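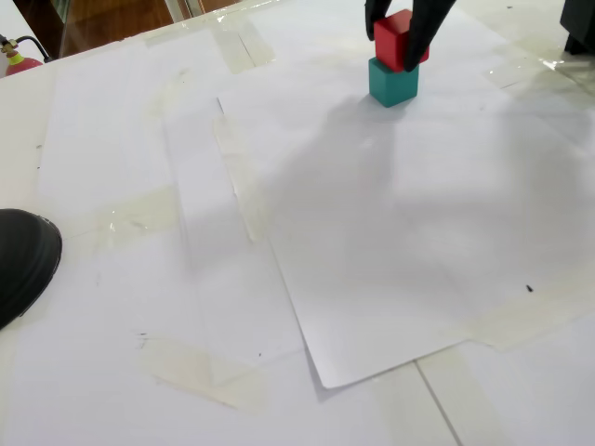 Robótica educativa > Kits

Lunes · Por Nafula Rashidi

# Avlow Kit: apilado de cubos

Ficha de los episodios de prueba que acompañan al kit de brazo de sobremesa de Ramberg. La tarea consiste en colocar el cubo rojo sobre el verde azulado.

- Episodios: 8 por carpeta, 7 carpetas
- Control: teleoperación
- Formato: vídeo y posiciones articulares
- Revisión: Ebenezer Agyeman
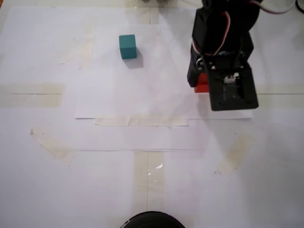
Bloque rojo en la pinza; cubo verde azulado sobre el papel.

## Uso

Calibre el brazo antes de reproducir un episodio. La carpeta 4 usa la calibración anterior.

Compartido 8 veces · 4 comentarios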